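Wultia Parts Bin, Sheet Metal, Model 324
Set-up guide, section 2: Placing, loading and checking the bin 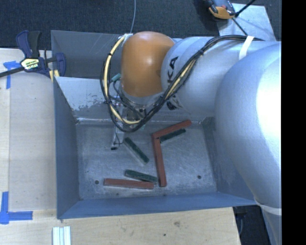
2.1 Before you put anything in it

The Dahlgren version of this guide said the bin was "ready to use from the box." I have set up enough of them to doubt that. Treat a new bin as a piece of cut and folded sheet metal that came off a truck, and go through these steps in order.

1. Take the bin out of its carton and remove all film, tape and cardboard. Look under the rim as well.
2. Run a folded rag along every edge and corner. If the rag snags, file the spot smooth and wipe it down. Do not check with a bare finger.
3. Set the bin empty on the table where it will live. Press on each corner in turn.
4. If it rocks, turn it a quarter turn and try again. Tables are out of true at least as often as bins are.
5. If it still rocks, fit the adhesive feet from the hardware bag. They come with the bin, and most people throw them out with the carton.

CAUTION: Lift the bin empty. Bars slide to the low end the moment you tip it, and the weight goes with them.

Note on wooden tables: a metal bin will mark a pale wooden top sooner or later. The catalog sells a Cistex mat for this. A piece of felt cut to size has done the same job on my own bench for years, and I can't tell you what the mat adds.

2.2 Loading slender bars

The 324 was laid out for short fasteners. It takes bars well enough, but the floor is flat and smooth, and bars will wander on it.

6. Wipe the bars before they go in. Grit on the bars ends up under the bars, and that is where most floor scratches come from.
7. Lay bars down by hand, one at a time. Do not pour them.
8. Keep to a single layer for as long as you can. The load table in the back of this guide allows two layers. It doesn't say how you are meant to see what is in the bottom one.
9. If you keep more than one color in the same bin, decide now whether the color means anything. Reddish-brown and dark green are easy to tell apart in daylight and a good deal harder under a warm lamp at the end of a shift. If a mix-up would matter, use two bins.
10. Write what the color stands for on the label card and put the card on the outside of the bin. A card left inside slides under the bars.

Note: Vukby sells a clip-in divider that is listed as fitting this model. I have tried 2 of them. One fit. The other had to be bent by hand before it would sit down on the floor, and it popped up again within the week. Order a single one and test it before you buy a set.

2.3 Wear on the floor of the bin

Expect the floor to change. Fine scratches, pale scuffs and mottled patches are surface wear, and they are no reason to replace a bin, whatever the sales sheet tells you about "maintaining a professional appearance."

What you should look for is different:

– a scratch that catches a fingernail
– a raised burr at the end of a scratch
– orange or brown powder that comes off on a white cloth
– a floor that flexes or clicks when you press the middle

11. Check for these once a month with the bin empty.
12. File down burrs. Clean any powder off with a dry pad, wipe, and look at the same spot again the following month.
13. Take the bin out of use if the floor clicks. Section 5 covers returns under part number 1732.

CAUTION: Do not paint the floor. Paint chips, the chips stick to the bars, and you will have swapped a harmless scuff for a mess.

2.4 Cleaning

14. Empty the bin completely. Cleaning around the contents only moves the dirt into the corners.
15. Brush out the corners first, then wipe the floor with a cloth that is barely damp.
16. Dry it right away with a second cloth. The coating is described as water resistant. I would not lean on that.
17. Wait until the seams are dry before you reload. If you are unsure, leave it overnight.

Note: The old guide recommended a spray cleaner after every use. We dropped that in the October revision. A dry brush once a week does the work, and the spray left a film that made the bars slide even more than before.

Section revised 28 December 2024 by Amanuel Bogale. Section 3 covers label cards and stacking.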